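The Line That Stopped

The planner at Werano had a habit of going quiet just when you wanted it most. Trinidad Calimlim had inherited it in the spring along with a desk, a plant, and a folder of notes by the man who had written most of it, and she had grown fond of it in the way you grow fond of an old car that starts on the second try. It was called Pitero, after his grandmother's street, and it could pick a path for two arms over a crowded table in 59 milliseconds when it was in a good mood.

It was not in a good mood that July. The job was a simple one on paper. A little push-button switch stood on its end on the table, with its contacts on top and its yellow tab sticking out to the side, and one of the arms was to take hold of it and carry it over to the pink bin. The blocks were there to give the cameras something to be confused by. The blue tape was there for Pitero, which found the places where the strips crossed and used them to work out where each wrist really was, as opposed to where the joints claimed it was.

Four tries out of five, it went beautifully. On the fifth, the arm would stop with its fingers open and simply hang there, and the console would print a single polite line: no consistent pose.

"It's thinking," said Amado Espiritu, who had laid the tape himself, on his knees on a chair with the roll around his wrist like a bracelet, and who was a little sensitive on the subject.

"It isn't thinking," said Trinidad. "It's finished thinking. It thinks it's in two places, and it would like one of us to choose."

She had already done all the things one does. She had turned the solver's tolerance up and then guiltily back down. She had read the crossing detector from top to bottom, all 604 lines of it, with a cup of tea going cold beside her and a pencil behind her ear that she never used. She had found a comment that said only "Soriano was right about this" and had spent the better part of an hour wondering who Soriano was, and about what. Then she pulled up the camera views next to one another on the big screen, the two of them dragged their chairs over, and they looked.

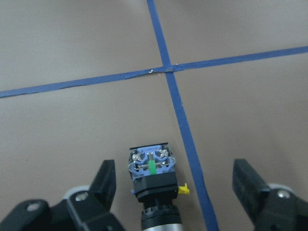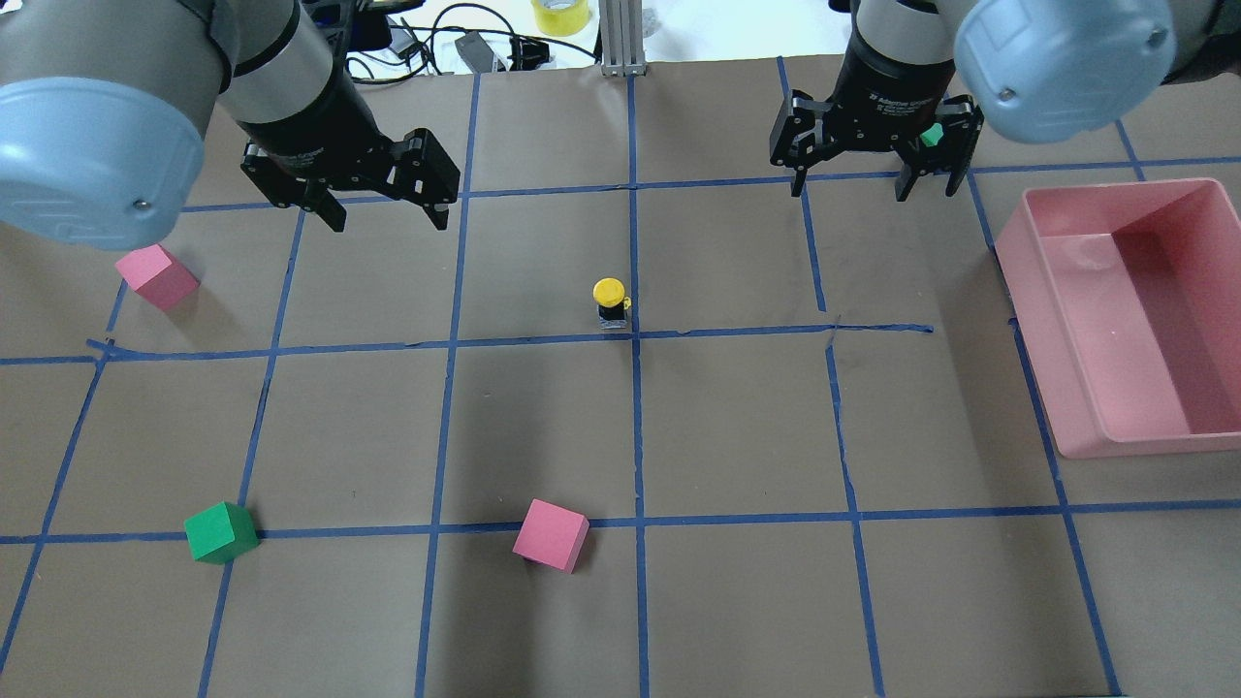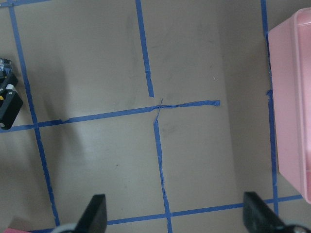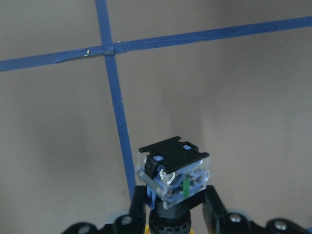
What Amado Saw

Amado saw it first, and to his great credit he said so right away.

"That one stops," he said.

"Which one?"

He got up and went to the table, because he was a person who could not point at a screen when the real thing was in the room. He held his finger over the long strip across the middle, the one that set off so bravely from the left and then came to an end well before it got to the bin. Then he moved his finger to the strip that crossed its path, which came down from the back in one piece and went on toward the front in another, a little to the side of where it ought to have been.

"I ran out of roll," he said. "I think I went to get another and somebody called me for lunch."

Trinidad began to laugh, and it took her some time to stop. She went back to the detector, and there it was, in a function so small she had read past it twice. When Pitero found the tip of a line and another line close by, it didn't ask whether they met. It assumed that they did. It stretched the one until it touched the other and wrote down a crossing, and it gave that crossing just as much weight as the good thick ones where the tape lay over itself. And where there were two pieces, slightly out of step, it would settle on the upper one from one camera and the lower one from the next, and then wonder with perfect sincerity why its two wrists couldn't agree.

"So I'll fix the tape," said Amado. He already had the scissors.

"Please don't!" She had her hand up like a crossing guard. "Please, leave it just like that. If you fix it I'll never know whether I have."

What Pitero Learned

It took her most of the afternoon, and the change itself was not long. A crossing now had to be seen before it could be believed: tape on all four sides of it, or it didn't count. A loose end was written down as a loose end, and kept, since there was useful information in an end too, so long as you didn't pretend it was something else. She added a score, and threw the score out, and then put back a simpler one. Amado sat with her for a good deal of it and read her the numbers from the log in a voice he believed to be soothing. Around four he made fresh tea and watered the plant, which didn't need it.

Then she replayed the old recordings. Berach, the machine under the desk that did all their replaying, was slow and hummed like a refrigerator, and they sat and listened to it and talked about his sister's wedding and whether it was wrong to wear brown shoes. There were 393 recordings. It got to the end of them with nine still marked in yellow, and she opened the first of the nine and leaned in.

"Well, what's it say?" asked Amado.

"It says it isn't sure." She scrolled. "It says it can see one good crossing and it would like to see another, and could it please move the wrist a little to the left."

"Is that allowed?"

She thought about it. There was nothing in the planner that let the perception side ask for anything; they had always been built as two strangers who passed notes under a door. She would have to open the door. She found the folder of notes, turned to the back where there were still some blank pages, and took the pencil out from behind her ear.

"Leave the tape," she said again, without looking up.

"I'm leaving it," said Amado, and put the scissors back in the drawer.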